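Skosska 91 Spotting Scope Kit

Manufacturer: Gisis Field Optics
Category: Birding and wildlife observation
Availability: Ships from the Lambert warehouse
Page last revised: 2019-02-25

Overview

The Skosska 91 is a straight-bodied spotting scope intended for shorebird counts, hawk watches and other observation at long distances. The kit is supplied to nature centers, refuges, tour operators and individual birders. It replaces the earlier Skosska model, which remains covered under its original warranty terms.

The objective lens measures 91 mm across and gathers enough light for use at dawn and dusk, when waders and waterfowl are often most active. The focus wheel is ribbed for use with gloves. Coarse and fine focus are set by separate rings, and both may be reached without taking the eye from the eyepiece.

Contents of the kit

Scope body with attached lens caps
Zoom eyepiece with twist-up eyecup
Padded field cover with shoulder strap
Poltell tripod, with fluid head and quick-release plate
Cleaning cloth, blower and soft brush
Printed instruction booklet

Tripod

The Poltell tripod is made for soft ground and open, windy sites. Each leg has 2 locking collars and a reversible foot – rubber on one side, steel spike on the other. The center column may be removed for low work at the edge of a marsh or mudflat. A hook beneath the head accepts a bag of sand or stones where added weight is needed.

Operators of guided tours should note that the head has a single pan handle, fitted on the right side at the factory. It can be moved to the left side with the hex key stored under the plate.

Care after field use

Salt spray and blown sand are the most common causes of wear in scopes returned to our service department. After a day on the coast, the outer body should be wiped with a cloth dampened in fresh water. Loose grit is to be removed with the blower before any cloth touches the glass. Tripod legs should be extended in full, rinsed and left to dry before they are collapsed for storage.

The eyecup unscrews and may be washed by hand at an ordinary bathroom sink, with lukewarm water and a little mild soap. Solvents, window cleaner and paper towels must not be used on any part of the kit. 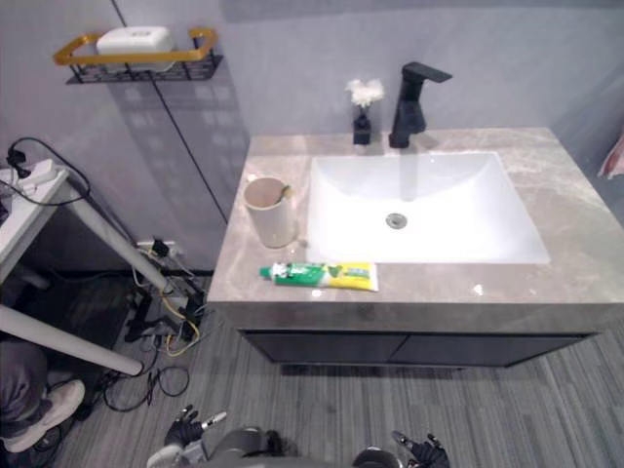 Warranty and service

The scope body and eyepiece are covered for two years from the date of purchase. The warranty extends to faults in materials and assembly, including internal fogging. It does not extend to scratched lenses, lost caps or damage resulting from a fall. The tripod is covered under the separate Poltell terms enclosed in the box.

Instruments sent for service should be packed in the original case, with the tripod removed. Customers are asked to include a copy of the receipt and a short written account of the fault. Service requests received in June may take longer to complete, as the workshop closes for part of that month for inventory.

Institutional orders

Nature centers, schools and refuges may apply for institutional pricing. Nearly 2,000 Skosska scopes are now in use in loan programs and on public viewing decks. Orders placed under this arrangement may include engraved asset numbers at no added charge – please supply the list of numbers with the order form.

Replacement parts

Eyecup, black
Objective cap with tether
Quick-release plate
Spike and rubber foot set
Field cover, green or tan

Parts may be ordered through any authorized Gisis dealer or directly from the Lambert warehouse.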